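Section 2. Fitting the top and leveling the table

Read this section before you turn the Udama frame upright. The frame should be lying upside down on a blanket or a flat piece of cardboard, with all four legs bolted on finger-tight. If you haven't reached that point, go back to Section 1.

The steps are the same for the fixed-leg and crank models except where noted. Tops bought from Plirnwood come with pilot holes. Tops from other suppliers need to be marked and drilled as described below.

Tools needed

Phillips screwdriver, or a drill with a clutch
Hex key (in the hardware bag)
Open-end wrench for the leveling feet
Spirit level, the longer the better
Tape measure and pencil

Attaching the top

1. Lay the top face down on the blanket. Remove the film from the underside only. Leave the film on the working face until the table is standing.

2. Set the frame on the underside of the top. The crossbar with the serial label goes toward the back edge.

3. Measure from each side rail to the edge of the top. The overhang should match left and right. Front and back overhang don't have to match, and most people leave a little more at the front for clamps.

4. If your top has no pilot holes, mark through the slots in the rails. The slot centers are 432 mm apart on every frame size. Drill at the marks, using a stop collar or a piece of tape on the bit.

5. Start all the screws by hand before tightening any of them. Then tighten from the middle of each rail toward the ends.

6. Now tighten the leg bolts fully with the hex key.

CAUTION: Do not use screws longer than the ones supplied. They can come through the working face. If you are fitting a top thinner than the minimum shown on the frame label, stop and order the short screw pack.

Note: Screws in the end slots should be snug but still able to slide. The top will grow and shrink slightly with the seasons.

Turning the table over

7. Get a second person. Lift by the rails, never by the edge of the top or by the feet.

8. Tip the table onto its long side first, then stand it up. Do not let it rest on two feet at any time.

9. Peel the film off the working face. If it has been in the sun and will not lift, warm it gently with a hair dryer.

The film leaves no residue in most cases. If it does, wipe the top with a soft cloth and warm water with a drop of dish soap, then dry it. Do not use acetone or glass cleaner on an oiled finish.
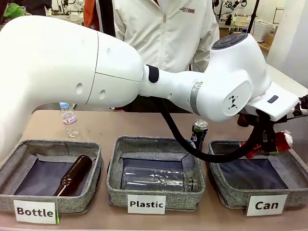 Photo: Shalini Awasthi for Udama

Leveling

10. Move the table to where it will be used and push down on each corner in turn. Note which corner rocks.

11. Loosen the locknut on that foot and turn the foot out until it just touches the floor.

12. Place the level along the front edge, then the back edge, then across each end. Adjust one foot at a time and check all four positions again after each change.

13. When the bubble is centered in every position, hold each foot still and tighten its locknut.

On carpet, leave the table standing overnight before you do this. On tile, avoid setting a foot on a grout line.

Crank models: lower the table all the way before leveling. If one side stops before the other, see "Uneven travel" in Section 4.

Load limits

The frame will carry up to 95 kg spread evenly over the top. That figure includes the weight of the top itself, so weigh a stone or solid hardwood top before fitting it. Anything bolted down at one end or hung off the edge counts as an uneven load and calls for the Dhillon brace kit, sold separately.

WARNING: Do not sit or stand on the table. Do not raise or lower a crank model while anything tall or unsecured is on it.

After the first weeks

Check the leg bolts and top screws again after 14 days of use. Some loosening is normal in this period. Give each one a firm turn with the hand tool supplied and check the level once more.

Oiled tops need a fresh coat before first use and another when water no longer beads on the surface. Firnari hard oil is what we use at the factory, and any oil sold for countertops will do. Dispose of oily rags in a sealed metal can filled with water, as they can catch fire on their own.

Keep the hex key. A clip for it is under the back crossbar.

Section revised April 18, 2025. Replaces the sheet packed with earlier frames.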